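Notebook, 22 January 2026
Retention and access requests, cont.

Picked up the Prilatis contract again this morning. Hye-jin had marked up the data processing addendum in green and I had marked it up in red, and between us there isn't much clean paper left. My main complaint stands. Clause 4 says the vendor will disclose customer records to an authority "where legally required," and nowhere does it say required by whose law. Their servers are in one country, their parent company is in another, and our people are in a third. Asked their account manager which court's order they would answer to. Got back a brochure.

Hye-jin Choo thinks I am being hard on them. Her point is that every vendor writes it this way and that the fallback in the security annex covers us. I read the annex twice. It says they will "seek to notify" us before handing anything over. Seek to. I could seek to finish this notebook by lunch. 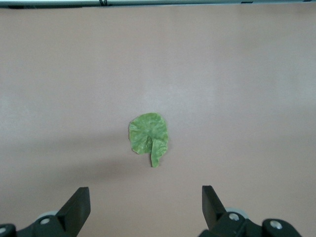
What I want in the addendum, in plain words: notice before disclosure unless a court has barred it in writing; a named person on their side who reads the request before anyone pulls data; and a copy of what went out. The last one matters most to me. With Onenance we got the notice and never the copy, and we spent most of last March trying to rebuild from logs what had been sent. Never did settle it. We have their number of records (97) and our number (210) and both sides still think the other one can't run a query.

Ran the dry exercise after lunch using the Jasska mailbox, which has only test accounts in it. Myung-ja Heo played the outside authority and sent us a made-up order. It was better drafted than the real ones. Notes:

Intake form worked, but it has no field for the legal basis. Whoever filled it in put it under "comments," where it got cut off after two lines.

The form asks if the request is urgent, yes or no. Of course Myung-ja ticked yes. Everybody will tick yes. Either we ask what the emergency is or we drop the box.

Export included deleted drafts. I did not expect that and I don't think anyone upstairs knows it. Our privacy notice says deleted means deleted. Check the backup schedule before I say this out loud to anyone.

Encryption: Yoo (the export tool, for anyone reading this later) protects the archive with a password and then puts the password in the same email. I have reported this before. The ticket is closed as "by design."
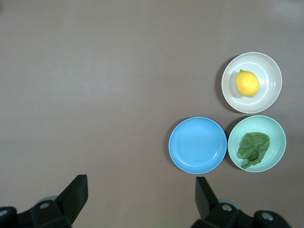 On the bigger question, whether the new cross-border rules will make any of this simpler, I remain doubtful. The seminar slides Hye-jin brought back say a single order will go straight to the provider and skip the slow route through two governments. Fine. The slow route was also the only place where somebody with no stake in the case got to look at it. If the provider is now the one checking, then in practice it is a support desk with a deadline doing the checking -- and we have seen how Prilatis handles an ordinary billing question.

Hye-jin wrote in the margin here: "or the provider refuses everything until a lawyer calls." Possible. I haven't seen it happen.

Still open:

Send clause 4 redline back to Prilatis. Ask again which country. Don't accept a brochure.

Myung-ja to rewrite her fake order with a bad date and the wrong company name, to see if intake catches either one. My bet is no.

Deleted drafts. Need an answer from whoever owns backups, by email -- not a hallway chat.

Reopen the Yoo ticket. Attach the email with the password in it.

Hye-jin wants to move the next exercise to the live system. I said not until the export is fixed, and she has me down as "undecided." I am not undecided.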